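Plorkgate hand gripper

The Plorkgate hand gripper is a hand-held, two-finger parallel gripper used to record handling tasks for robot training. It was drawn up at the Lomton workshop by Florian Ortner and is normally used in pairs, one for each hand. The design is admired for being easy to take apart: almost every wearing part can be reached with a small screwdriver, and a full strip and rebuild takes roughly 30 minutes.

Design

Two black fingers face each other across the centerline, each faced with a replaceable blue pad. They are carried on a linkage of angled arms joined by pivot screws, so the pads stay parallel through the whole stroke. Squeezing the handle closes the fingers and a return spring opens them. The camera rides on the body of the gripper and looks forward over the jaws, which means that the fingers stay in view for the whole recording and a crooked finger shows up at once in the footage.
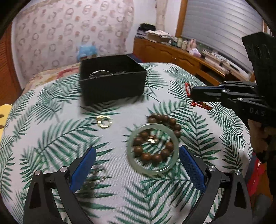
Setup

Setup of a pair begins with the pads. They are wiped with a damp cloth, pressed at the corners to find any lifting, and then checked against each other with the jaws closed on a strip of paper. After that comes the pivot play, which should be just enough for the linkage to fall open under its own spring. Small, smooth and rounded objects make a wonderful test at this point, and a jade bangle with a string of big wooden beads lying through it, as on the palm-print duvet, offers both a hard ring and a loose strand in one place. A pair that can lift each of these cleanly will cope with most household goods. Soft bedding is a good surface for the trial, as it gives a little under the fingertips and spares the pads.

The opening width is set last. The fingers are opened fully, the stop screw is brought up until it touches, and the lock nut is tightened while the screw is held still. Both grippers of a pair are set to the same width.

Care and adjustment

Burgi Hämmerli wrote the care sheet that most users follow, first issued in March and revised on 14 June 2019. It asks for a quick look at the pivots after every 8 hours of use. Pivot screws tend to work loose in a set order, inner ones first, and a drop of mild thread locker keeps them quiet for a long time. Oil is kept well away from the pads.
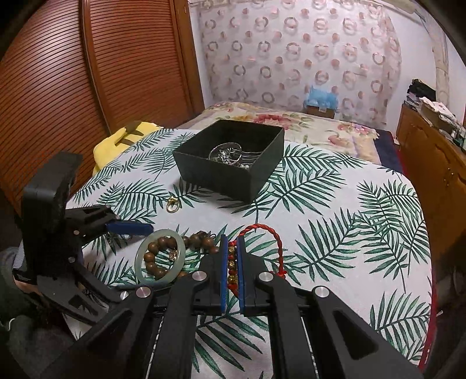

Thin cord is the hardest test of pad alignment. If one pad sits even slightly high, a cord slides toward the low side and slips out as the handle is moved. The cure is a paper shim under the low pad, never extra squeeze on the handle, which only bends the linkage arms.

Common repairs

Pads are the part replaced most often. The old one is peeled from the tip down, the finger is cleaned with alcohol, and the new pad is left under light pressure for 11 hours before use. Spare pads come from Clivus; the return springs are made by Ammann and fit both the left and right units. A bent arm is replaced outright, and the camera view has to be checked again afterward.

See also

Parallel gripper
Four-bar linkage
Thread-locking fluid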